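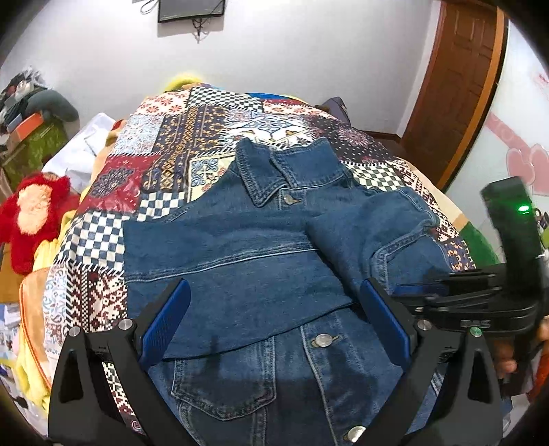
Issue 296 | Home & Wardrobe | Page 30

The denim jacket is the last thing I fold every January, and it's the one I dread. T-shirts, fine. Flannelette sheets, I made my peace with those years ago. But a denim jacket has opinions about where its sleeves should go, and mine has been winning that argument since I was at uni.

So when Leokadia Kołodziej offered to spend a morning going through my wardrobe with me, I said yes before she'd finished the sentence. Leokadia ran the alterations counter at Kozłowski for most of her working life and now teaches a clothes-care class out of her front room, with a waiting list that would make a restaurant jealous. She turned up at nine with a thermos and a lint brush, looked at the pile on my chair (you have a chair too, don't pretend), and pulled the denim out from the bottom of it.

"Bed," she said. "Always the bed."

I'd been folding against my chest, the way Mum did, chin pinning the collar down. Leokadia thinks this is madness for anything heavier than a shirt. You want a big surface at hip height, and you want to lay the jacket out front side up and leave it alone for a minute while you have a look at it. My bed has the patchwork quilt on it all year, every patch a different print, florals next to checks next to something that looks like a bathroom tile, and I did worry we'd lose track of what was jacket and what was bedding. No chance. Plain blue denim sits on a busy quilt like a boat on a lake.

The looking turned out to be half the job. She ran her thumb down the seams where the colour had worn pale and told me which ones she'd keep an eye on. She fiddled with every button. Then she did up the front, because an open jacket slides apart the moment you lift it, and smoothed the pocket flaps, which had gone all rumpled from the chair.

Next came the sleeves, and the bit I'd been getting wrong for twenty-odd years. I used to tuck both of them straight behind, which leaves a lump at each shoulder and a jacket that won't lie flat in a drawer. Leokadia brings one sleeve across the front on the diagonal, lets it go where the shoulder seam wants to take it, and only then worries about the cuff. The other goes over the top on the opposite slant. If the cuff bunches, you give it a tug and move on with your life.

"You are not posting it to the Queen," she told me, when I went back to straighten mine a third time.

After that it's one fold up from the waistband, and you're done. I timed myself the next day, because I am that sort of person, and it took me 30 seconds with the radio on.

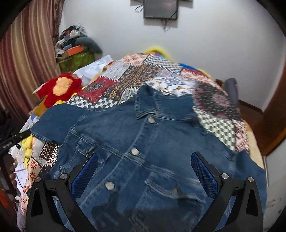 Collars are where people fall out over this. Leokadia likes hers flipped up and then pressed down with the flat of the hand, points out, so the crease stays on the line where it was sewn. My neighbour Orest Sydorenko, who has five denim jackets and will tell you about each of them, leaves his standing and says the fold looks after itself. Bożena Malinowski, who sells vintage from a stall at the Bremau markets, won't fold at all. Hers go on wide wooden hangers, and she reckons a folded jacket picks up a white line across the front that you'll never shift. I rang her about it and we were on the phone for the better part of an hour.

I put the white line to Leokadia, who shrugged. Old, stiff denim will mark along a hard crease, she said, so don't make a hard crease. Don't sit a stack of jeans on top of it either. She keeps hers at the top of the pile and refolds it in a slightly different spot whenever she gets it out, and if you've got the hanging space, by all means hang it. I haven't. I have a narrow robe in a 1960s flat and most of it is coats.

A few other things I scribbled down while the kettle was on. Empty the pockets first, chest ones included (I found 2 bus tickets and a hair tie). Wash it inside out, cold, and far less often than you think. Dry it in the shade, or one side will fade ahead of the other. And if a button's wobbly, get it seen to before the jacket goes away, otherwise you'll find out about it on the first cool evening in autumn, on your way out the door.

Mine lives in the second drawer now, on top of the jumpers, with the collar pressed flat. The chair is still full, but it's mostly scarves.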